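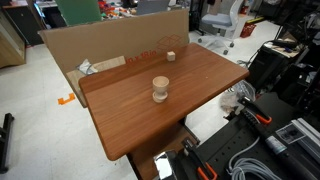
## Zone offense vs. Tomholm's 2-3: what are we doing at the high post?

**backcut_46**

Watched the Granmont-Tomholm game twice now. Granmont scored fine against man, then Tomholm went to the 2-3 with a little under eight minutes left in the first half and the offense stopped. By my chart it was 27 zone possessions the rest of the way. Most ended in a three from the wing with the shot clock under ten.

My issue is the high post. The ball got to the nail often enough, but the catch was almost always with the back to the basket, and by the time our center turned, the middle defender had stepped up and both guards had recovered. Why is a center there at all? Put a forward who can face up in that spot and move the center to the short corner.

**weakside_tag**

Disagree on personnel. The center is the best passer in the frontcourt. The problem is the short corner was empty, so when the middle man stepped up there was no one behind him to hit. You can put anyone you like at the nail and it dies the same way.

Also, what counts as a zone possession in your chart? Tomholm showed 2-3 after timeouts and matched up out of it on the first pass. I would not call those zone.

**backcut_46**

I counted anything that started in zone after a dead ball or a made basket. If you remove the ones that went to match-up the total drops, but the shot selection looks the same.

> The center is the best passer in the frontcourt.

From the elbow against man, yes. Facing the rim with a live dribble, no. Those are separate skills.

**rokberg_press_row**

Rokberg fan here. We saw the same zone in the conference opener and beat it, so for what it's worth:

1. Two-guard front, so the top defenders each have someone to guard and the gap between them stays open.
2. Forward flashes to the nail from the weak side. Starting there lets the top guards front him.
3. Center on the baseline, moving behind the zone opposite the ball.
4. Fourth man in the corner, mostly to hold the bottom wing down.

We got nine layups out of it. The zone came off before the last media timeout.

**weakside_tag**

Rokberg also had two guards who made shots over the top that night. When the top line has to extend to 22 feet, every gap looks bigger. Granmont started 1-for-9 from three. Tomholm had no reason to extend.

**oldgym2000**

Season ticket holder, section behind the visitors' bench. Two things that don't show well on the stream.

First, Tomholm's bottom wings were cheating up toward the first wing pass on nearly every trip. The corner was open for a full second. Nobody looked.

Second, the crowd. The building holds 4,000 and there were maybe half that on a Tuesday, so you could hear the defensive calls clearly. Tomholm's middle man was calling "high" before the pass to the nail left the guard's hands. It was telegraphed.

**backcut_46**

The corner part matches what I have. Seven possessions where the wing catches and the corner is open, one pass made.

**tempo_free**

I think this thread is too focused on half-court sets. The cleanest way to beat a 2-3 is to not let it get set. Granmont ran after rebounds in the first ten minutes and stopped once the bench came in. Look at where the outlet is caught: early on it's near half court, later it's at the free throw line extended.

**weakside_tag**

You can't run off made baskets against a team shooting 46 percent. Some of those possessions are going to be half court, and that is what the original question covers.

**tempo_free**

You can run off makes. Rokberg does it all year.

**rokberg_press_row**

We do, with a ten-man rotation. I would not recommend it with seven.

**oldgym2000**

Cárdenas is next on the schedule and they play a 1-3-1, so half of this won't apply. The nail is covered by design and the short corner is the weak spot. If the center is still parked at the foul line we'll know it wasn't a Tomholm adjustment – it's just where they put him.

**backcut_46**

Fair. I'll chart that one too and split out the match-up possessions this time. weakside_tag, if you want to define them beforehand, post it and I'll use yours.

**weakside_tag**

Match-up = a defender follows a cutter through the lane and stays with him on the other side. If he passes him off, it's zone. Any trip shorter than two passes, leave it out.

**backcut_46**

Two passes is going to throw out most of the early threes, which I'd rather keep. I'll list those separately.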